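换季收拾卧室：一组图和一堆碎碎念

十一月一到，我就开始跟卧室较劲。夏天的薄被要收，厚的要拿出来，床垫要晾，枕头要换套，抽屉里那些不知道什么时候塞进去的旧枕巾也得见见天日。去年写过一次厨房的，评论里好几位说想看卧室，那就卧室吧！这页写得比较散，想到哪儿说到哪儿，图配着看就行，赶时间的朋友直接往下翻也没关系。

先交代一下背景。我住的这套房子是从Panagiotis Triantafyllou手里租的，朝北，冬天偏潮，卧室只有一扇窗，所以换季这件事我比以前住的地方都上心。第一年什么都没管，开春把床垫一掀，床板那面摸着凉飕飕潮乎乎的，心里那个后悔啊……从那以后每年两次大收拾，春天一次，十一月一次，一次都没落下。

一、动手之前

我的习惯是早上八点多开始，先开窗，再烧水泡茶，茶没喝完之前不许坐到床上去（一坐就完了，真的）。

东西先备齐：两个大收纳袋，一卷垃圾袋，一块拧得很干的抹布，小苏打，吸尘器换好扁嘴，再找一张椅子放在床边堆东西。收纳袋我用的是Vusar的那种方形软袋，拉链在三面，打开以后整个盖子能翻过去，放厚被子特别省劲。圆筒形的我也买过，塞进去容易，第二年想抽出来像拔萝卜一样，后来送给楼下邻居装毛线了。

还有一本小本子，封面上印着Codex，文具店随手拿的，专门记家里东西放哪儿。哪个袋子放了什么，放在柜子第几层，都写上。以前觉得自己记性好用不着，结果有一年冬天翻遍全家找那条羊毛毯，最后在行李箱里找到的，箱子还是锁着的。

二、先拆，拆到底

床上的东西一次拆光。我见过有人换一半留一半，先换枕套，过两天再换床单，我自己做不来，一断就断到下个月去了。

拆的顺序是从上往下：枕头，被子，薄毯，床单，最后是保护垫。拆下来的别全扔地上，分三堆：要水洗的，要晒一晒的，还有那种你看着它半天也说不出该不该留的。第三堆先放到椅子上，别想，越想越累。

被套翻面之前先把四个角抖一抖，角里永远有一团棉絮，洗完会变成硬硬的一小坨。枕套也一样。有一回我从枕套角里抖出来一只耳塞，找了半年了！

扣子、拉链都拉好再进洗衣机，浅色的一锅，深色的一锅。蓝色系最让我犹豫，浅蓝的算浅色还是深色？我现在的做法是第一次洗的时候单独洗，洗完水是清的，以后就跟白的混着来。新买的一律当它会掉色。

三、床垫

我觉得整个卧室里最值得花时间的就是它，偏偏它平时被盖得严严实实，谁也想不起来。

第一步什么都不做，就让它光着晾。窗户开着，晾一上午，中间我去干别的。第二步吸尘，扁嘴顺着边线慢慢走，四条边缝都走一遍，然后是面。吸头别来回搓，搓久了面料起毛。第三步撒小苏打，薄薄一层，放三十分钟，再吸掉。有人说要放一整夜，我试过一次，当晚睡沙发，腰疼了两天，效果嘛我是没闻出差别。

有印子的地方，用拧干的布蘸一点点中性清洁剂，从外往里点着按，按完再用清水布按一遍，然后让风吹。千万别往上倒水，床垫里头湿了可不是一天两天能干的。

翻面这件事要看床垫。我现在这张是Torau的，只能转头尾，不能翻面，标签上写着呢，搬进来头一年我没看标签，叫了朋友来帮忙，两个人吭哧吭哧翻过去，睡了一晚硬得像地板，第二天又吭哧吭哧翻回来……现在每次换季就掉个头，一个人抓住两侧提手，一点点拧着转，先转一半，歇口气，再转一半。床头那边记得先把台灯挪开。

四、趁着床空，把布料过一遍手

床垫晾着的时候，那一大块地方正好用来叠东西。我家没有大桌子，平时叠床单都是站着用下巴夹着，胳膊伸得老长，叠出来还是歪的。床垫又平又宽，铺开了慢慢弄，舒服太多。

叠之前先摸一遍。棉的摸着发硬，多半是洗涤剂没漂干净，下次少放一半。摸着发滑发薄、对着窗户能透光的，就是快到头了，可以剪成抹布。我剪抹布有个固定的大小，差不多比手掌大两圈，叠一次正好一握。

床笠怎么叠，每年都有人问。我的办法：两只手分别伸进相邻的两个角，手心相对，把一个角翻过去套在另一个上；然后顺着边摸到剩下的两个角，一样套进来。四个角叠成一个以后放平，把带松紧的那两条边往里折，折成一个长方形，后面就跟叠毛巾没两样了。头几次会很狼狈，绕来绕去把自己裹进去都是正常的，多来几回手就认路了。

毯子和软塌塌的布料又是另一个脾气。它们不认折痕，你这边抹平，那边又鼓起来。我先抓住两个角轻轻抖开，让它自己落下去，然后从中间往外抹，抹一遍就好，别追求一点褶都没有。太滑的料子卷起来比叠着省心，卷紧一点，外面拿根布条一扎。
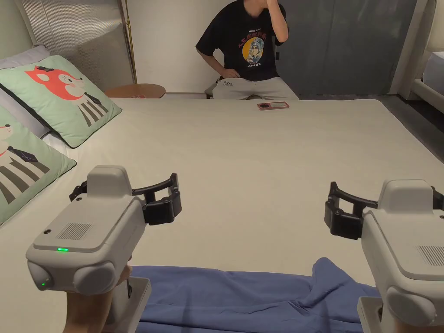
叠好的一套我会装进它自己的枕套里，床单、被套、另一只枕套全塞进去，像个小包裹，要用的时候拎一个出来就是一整套，再也不会半夜换床单换到一半发现少一只枕套。这个法子我跟好多人推荐过，用了的都说回不去了。

数量上我现在很克制，一张床三套，床上一套，柜子里一套，洗衣篮里一套。以前最多的时候柜子里塞到门都关不上，都是打折的时候抱回来的。最贵的那次一口气花了2,000，买了一套据说越洗越软的，洗到今天我也没等到它软。最常用的反倒是集市上39块钱的一条旧毯子，边都磨毛了，还是每年第一个拿出来。

五、送洗还是自己洗

厚被子我送洗。家里那台机器装得下，但是转起来整个卫生间跟着走，我看着害怕。街口的Pappas洗衣店两三天能取，老板娘会问你要不要叠，我都说不要，拿回来自己铺开再晾一会儿，那股烘干机的热乎气散掉再收。

枕头看芯。能水洗的我一次洗两个，机器里两边放匀，中途停一次，伸手进去拍一拍。不能洗的就晒，晒完拎着两个角使劲甩几下。芯子里已经结块、怎么拍都不回弹的，别留着了，它不会好的。

床单枕套这些当然自己洗，天气好的话下午四点之前收进来，再晚就返潮。收进来摊开放一会儿再叠，直接叠进柜子里，过几天打开会有一股闷味儿。

六、重新铺床

等床垫透好了风，保护垫先上。保护垫四个角的松紧带要兜到底下去，再把床笠套上，先套斜对角的两个，再套另外两个，这样不容易跑偏。

被套我用的是翻面法：被套里子朝外平铺，被子放上面，从封口那头连被带套一起卷，卷到开口处，把开口翻过来包住整个卷，再一路展开。听着像变魔术，做起来就是有点费膝盖。如果被套里面有绑带，先把角绑好，不然睡到半夜被芯全跑到脚底下去了。

枕头最后放。我喜欢枕套开口朝里，从门口进来看着干净。这个纯属个人毛病，你们随意。

七、那把椅子上的东西

还记得第三堆吗？床铺好之后才轮到它们。这时候人已经累了，心也狠了，正适合做决定。今年我清出来的有：一条缩了水的床单，两只不成对的靠垫套，一条我妈给的、颜色我实在没法爱上的小盖毯（留下了，还是留下了）。床单剪了抹布，靠垫套洗干净放进了楼道的旧物箱，第二天早上就有人拿走啦。

有朋友留言问樟木块放不放。我放，一个收纳袋里两块，用旧袜子装着，不直接挨着布料。干燥剂也放一包，来年春天打开的时候捏一捏，硬了就换。

收纳袋上架之前别忘了在小本子上记一笔，我今年差点又忘。夏被在上层左边，竹席竖在衣柜后面，备用枕芯在床底的抽屉里。写在这儿也算给自己留个底，明年春天要是再找不着，我就回来翻这一页。

下一页打算写玄关和鞋柜，那边的情况比卧室惨多了，容我先缓两天。床笠叠法要是还有哪一步没看懂，在下面留言，我晚上一般都会回。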